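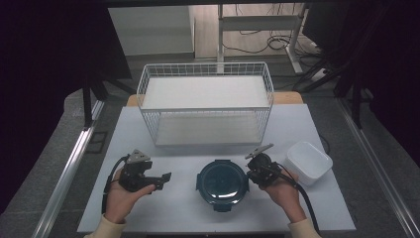 Wire basket, round teal lid with tabs, small white tub.

Household Objects, Up Close
Handout 3: Edges and surfaces
Armindo Vilela, Caldeira evening program

Last week we talked about volume and how much a container can hold. Now comes the part I look forward to all year, when we stop asking what a thing holds and start asking how it ends. Every object has to stop somewhere, and the place where it stops (the rim, the lip, the corner) is where the maker had to do the most thinking.

Please read sections 1 to 4 before the session. Section 5 is homework.

1. Wire and its rim

A wire basket is mostly air, and I love that about it. The thin wires of the sides keep things in, and very little material is needed to do it. But try to imagine the same basket with no rim. The wire ends would catch on sleeves and scratch hands, and the whole top would bend out of shape the first time you picked it up full. So the rim gets thicker wire. In the basket at the top of the handout the difference is easy to see, even with white on white.

Terms to know:
Grid: wires crossing in two directions, joined where they meet.
Gauge: the thickness of a wire.
Rim wire: the heavier wire around the opening.

A grid has a drawback too. Small things fall through it or tip over on it, and that is why people so often put a flat sheet or panel in a wire basket. Once a panel goes in, you have a different object! It can carry pencils.

2. Lids with tabs

A plain lid sits on its container by weight or by a tight fit. Add tabs around the edge and the lid can be held down at several points. The tabs stick out past the circle, so your fingers find them before your eyes do, and they also tell you how the lid wants to be handled.

Look at the middle of the teal lid as well. It rises slightly and it is glossy, so it picks up a highlight right in the center. Flat glossy plastic tends to show every small ripple. A gentle dome hides them, stiffens the lid, and lets water run off in the dish rack. Three benefits from a curve you could miss if you weren't looking for it.

3. Rounded corners on small tubs

Run a finger around the inside of any small plastic tub at home. The corners are nearly always rounded. A sharp inside corner is hard to wipe clean, and it is also where stress gathers, so that is where a crack likes to start. A rounded corner helps the part come out of its mold, too. We'll pass around the Jorko and Dasell tubs in class, and I want you to close your eyes and tell me which one has the bigger corner radius. (Almost everybody gets it right. Fingers are wonderful instruments.)

4. Metal: brushing and beveling

Now something heavier.
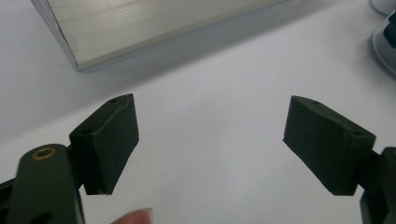
Hye-jin Do wondered, when we got to metal in the February group, whether brushing is only there for looks, and whether a polished block wouldn't be the more honest surface. She had been polishing a Zundmont offcut by hand with 1,000 grit paper and was rather proud of it, but every thumbprint showed.

It's a great question and I have been chewing on it ever since. Brushing does change the look, of course. Fine parallel lines spread the light, so the metal glows softly and doesn't behave like a mirror. They also give the surface a direction. On the aluminum block the lines run along its length, and your eye follows them from end to end, so the block may even seem longer than it is. Light fingerprints and scuffs that go the same way as the lines are harder to spot. A scratch across them, on the other hand, jumps out at once.

Then there is the narrow bevel along the near edge. A bevel is a small slanted face where two larger faces would otherwise meet in a sharp corner. It takes the bite out of the edge and protects it from dents, and it catches light at its own angle, so the edge reads as a clean line. Compare that with the wire basket: thickness at the rim there, a little material taken away here. Two opposite moves, and both make an edge you can live with.

Terms to know:
Bevel: a slanted face along an edge.
Radius: the size of a rounded corner.
Grain: the direction of the lines on a brushed surface.

5. Homework, due 29th June

Pick one object from your kitchen or desk and draw only its edges, at twice life size. Leave out the rest - the handle, the color, the logo if there is one. Beside each edge write whether material was added, taken away, folded or rounded, and how it feels under your thumb. Pencil is fine. Choose something you use every day, and bring the object along with the drawing, wrapped in a towel if it's glass.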